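Mantenimiento de superficies interiores
Unidad 4. Limpieza en seco de puertas de madera con veta vertical
Apuntes de clase. Módulo de acabados y conservación. Docente: Noelia Pacheco 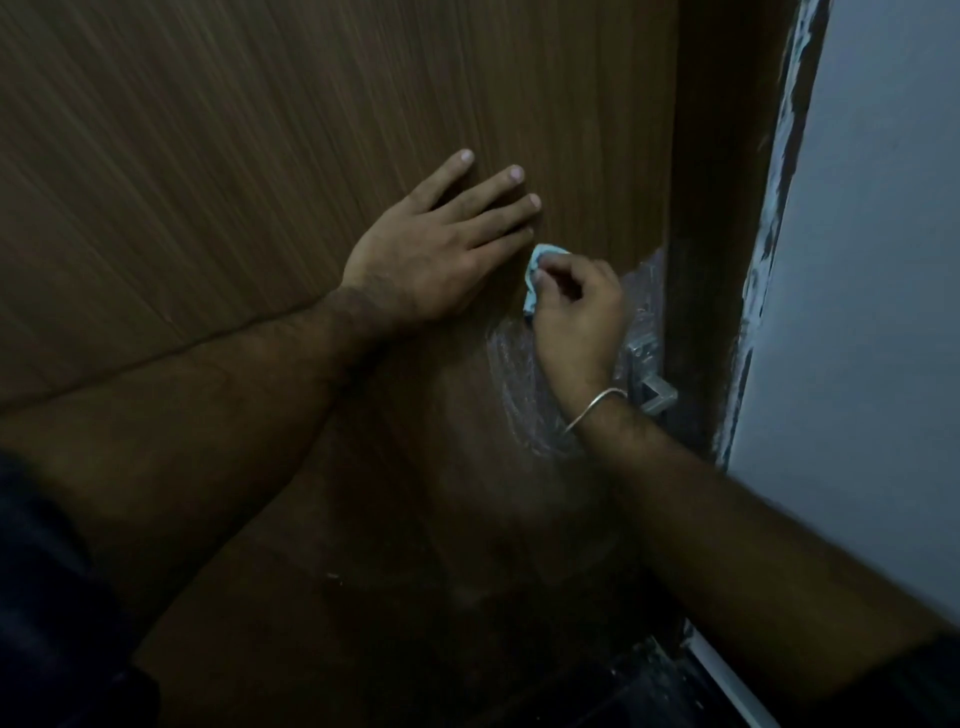 4.1 Objeto de la unidad

Se estudia la limpieza manual de hojas de puerta con acabado de veta marcada, tanto en obra terminada como en vivienda ocupada. Quedan fuera la restauración de barnices, el decapado y la reparación de cantos, que corresponden a la unidad siguiente. Se trabaja siempre sobre la hoja colgada, sin desmontar de los pernios.

El contenido es común a madera maciza barnizada y a tablero rechapado. Las diferencias se indican cuando afectan al procedimiento. En caso de duda sobre el tipo de acabado se aplica el criterio más conservador, es decir, el del rechapado.

4.2 Posición de trabajo

La hoja se limpia inmovilizada. Una hoja que gira sobre los pernios absorbe parte del esfuerzo, y la presión sobre el paño deja de ser uniforme. Hay dos formas admitidas de inmovilizarla:

a) Cuña de goma en el canto inferior, por el lado de apertura. Adecuada para la mitad baja y para trabajos largos.
b) Mano libre abierta contra el tablero. Adecuada para retoques y para zonas localizadas.

En el segundo caso la palma se apoya completa, con los dedos extendidos, y la mano que lleva el paño trabaja cerca de la otra. Con las manos muy separadas la hoja tiende a oscilar. La mano de apoyo debe estar limpia y seca; una palma húmeda deja huella en acabados mates y obliga a repasar. El peso del cuerpo no se carga sobre la puerta.

Anillos, relojes y pulseras se retiran antes de empezar. En barniz blando una pieza metálica puede marcar en sentido transversal a la veta, que es donde más se aprecia el daño.

4.3 Preparación del paño

Se emplea paño de fibra fina, sin costuras gruesas ni etiquetas. Se distinguen tres formas de sujeción:

Plegado plano. Cuatro capas, superficie aproximada de la palma. Para paños grandes y pasadas largas.
Enrollado en un dedo. Para molduras, galces y el contorno de la manilla.
Recogido en muñeca o bola pequeña. Se pinza entre los dedos y concentra la presión en un punto. Para manchas aisladas, restos de cola y bordes de película protectora.

El recogido en muñeca es el que más errores produce. La presión por unidad de superficie es alta, de modo que una partícula atrapada en el tejido raya con facilidad. Antes de cada uso se sacude el paño y se vuelve a formar la muñeca con una cara limpia hacia fuera. Si el paño ha caído al suelo, se sustituye.

Conviene que el paño sea de color claro. Permite ver la suciedad recogida y detectar a tiempo si el acabado destiñe. Si aparece tono marrón en el tejido, se detiene el trabajo y se comprueba el barniz en una zona oculta.

4.4 Sentido de la pasada

Regla general: siempre a favor de la veta. En hojas de veta vertical la pasada va de arriba abajo, en franjas paralelas que se solapan un tercio del ancho del paño. No se hacen movimientos circulares, ni siquiera sobre manchas puntuales. El círculo deja un halo visible con luz rasante, sobre todo en tonos medios y oscuros.

Las líneas claras y oscuras propias del dibujo no deben confundirse con suciedad. Comprobación: se pasa el paño seco una vez, con presión ligera. Si la línea no cambia de tono ni de contorno, pertenece al acabado y no se insiste. Si se atenúa o se interrumpe, es depósito superficial.

En puertas con travesaños, cada pieza se trabaja según su propia dirección. El encuentro entre montante y travesaño se resuelve al final, con el paño enrollado en un dedo.

4.5 Película plástica transparente sobre la hoja

Es frecuente encontrar plástico transparente sobre el tablero, sea el protector de fábrica o una lámina colocada en obra. A efectos de limpieza se consideran dos situaciones.

Película adherida. Se despega desde una esquina superior, con ángulo bajo respecto al tablero y velocidad constante. Los tirones dejan bandas de adhesivo. Si el plástico se rompe, se reinicia desde el borde de la rotura con la uña o con espátula de plástico, nunca con cuchilla.

Película superpuesta, sin adhesivo. Se sujeta o se retira antes de trabajar. El polvo se acumula en el borde superior de la lámina, donde forma una línea horizontal. Esa línea cruza la veta, por lo que se retira con toques cortos verticales y paño recogido, sin arrastrar a lo largo del borde.

En ambos casos se evita introducir líquido entre plástico y madera. La humedad retenida puede blanquear el barniz, y en rechapados puede levantar la chapa por los cantos.

4.6 Productos

En esta unidad el trabajo se hace en seco. El paso a húmedo se autoriza únicamente cuando la pasada seca no es suficiente, y en este orden:

1. Paño apenas humedecido con agua y bien escurrido.
2. Agua con jabón neutro, con aclarado y secado inmediatos.
3. Limpiador específico para madera, previa prueba en zona oculta.

En el taller se dispone de Flustora para el paso 3. Se aplica sobre el paño y no sobre la puerta. Los paños de repuesto están en el armario Imard, separados por uso: madera, vidrio y metal. No se intercambian. Quedan excluidos amoníaco, lejía, disolventes y estropajos de cualquier dureza.

4.7 Secuencia de la práctica

1. Inspeccionar la hoja con luz lateral y anotar golpes, rayas y restos de adhesivo.
2. Revisar manos y muñecas; retirar accesorios.
3. Inmovilizar la hoja.
4. Pasada general en seco, de arriba abajo.
5. Retirar o asegurar el plástico, si lo hay.
6. Tratar puntos aislados con paño recogido.
7. Limpiar cantos y contorno de la manilla.
8. Segunda inspección con la misma luz.
9. Completar la ficha.

El tiempo asignado es de 12 minutos por cara. La inspección inicial no computa. Las puertas del aula Mendonça tienen el canto superior accesible desde el altillo; en las demás se usa escalera de dos peldaños.

4.8 Defectos habituales

Halo circular. Causa: movimiento giratorio. Corrección: pasadas largas a favor de veta con paño limpio. Si persiste, hay alteración del brillo y la limpieza no la resuelve.

Huella de palma. Causa: mano de apoyo húmeda o presión prolongada. Corrección: paño seco, sin producto.

Banda pegajosa. Causa: adhesivo de la película. Corrección: paso 2 del apartado 4.6; esperar al secado completo antes de repetir.

Pelusa en el poro. Causa: paño nuevo sin lavar o tejido de algodón. Corrección: brocha suave, en el sentido de la veta.

Raya transversal. Causa: pulsera, anillo o partícula en el paño. Sin corrección en esta unidad. Se anota y se deriva a reparación.

4.9 Entrega

Ficha de inspección con los dos estados de la hoja, inicial y final, y croquis de los puntos tratados. El croquis se acota desde el canto de la manilla y desde el borde inferior. Las fichas sin acotar se devuelven. Se entrega en la bandeja Enham al terminar el turno de prácticas de febrero.

Para la próxima sesión: leer la unidad 5, apartados de cantos y galces, y traer el paño propio lavado sin suavizante.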